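Wulenura Mixed Secondhand Books, by the Box

A box of used books, picked by us and sent to you. You choose the size, we choose the titles, and any argument about taste is best had with Murali Iyengar, who packs on a Wednesday and has heard it all before.

The small box holds 8 books. The large holds as many as the lid allows - we have stopped promising a number. Expect novels, a fair bit of history and at least one cookery book you would never have bought for yourself.

Condition: read. Covers are sound and no pages are missing, but the page edges have lived a little. Smudges, scuffs and the odd fleck are normal and don't earn a discount. Cream paper and white paper travel together without complaint.

Inside measurements, large box: 428 x 343 mm
Stock code: Tretis 400
Not suitable for: collectors, people who shelve by colour

Books are packed spine down, so bring your own sense of suspense. Returns accepted unread, on your honour.
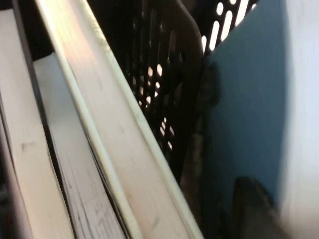
Page edges, with typical marks.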